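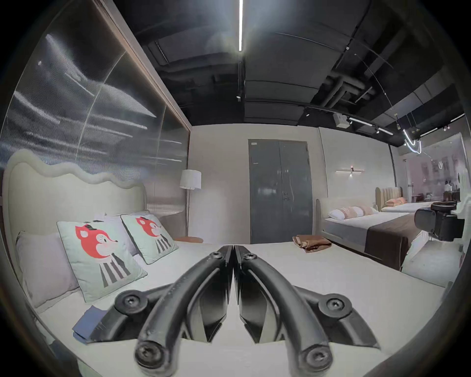

How I split a shared streaming account without losing my watch history

My brother-in-law and I shared one Norkness video plan for years. He paid, I had a profile on it, everyone was happy. Then he moved to Rurnmont in July and the service started asking me for a code from his phone every Sunday night, right when I wanted to sit down and watch something! So I finally got my own account, and I took my list with me. It was easier than I expected (the menus are a bit of a maze, though).

Before you start

You need the email and password for the old account, a new email address that has never been used on the service, and a card. Tell the account owner what you're doing. They'll get a message about it anyway, and it's nicer coming from you.

Step 1: Turn on profile transfer

Only the owner can do this. Log in on a computer — the phone app doesn't show the option — and go to Account, then Profiles, then Allow transfers. There's a wait of up to 4 hours before it kicks in. Mine took one episode of a cooking show.

Step 2: Clean up your list

My history had 1,172 titles in it, and the transfer only takes the newest 1,000. I went through and deleted a pile of cartoons my niece had watched on my profile. If you're under the limit, skip this.

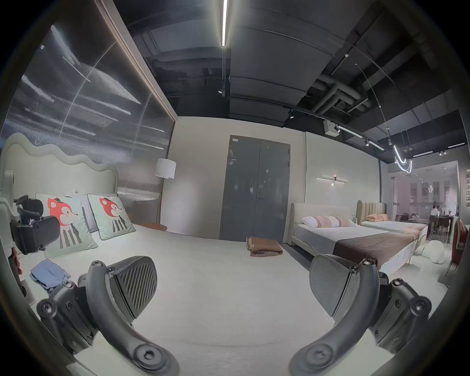

Step 3: Move the profile

Open your own profile, pick Transfer, and type in the new email. Click the link they send you and choose a plan. I took the cheapest one with ads, and you can switch later.

Step 4: Check what came over

My ratings and saved shows were all there. My downloads weren't, so I had to grab those again on the tablet. Subtitle settings went back to the default too.

Step 5: Sign out of the old account

Do this on every TV and tablet you own. I forgot the one in the bedroom and kept watching on the old plan for a week, oops.

Questions or stuck on a step? Leave a comment below and I'll try to help.

— Danang Simanjuntak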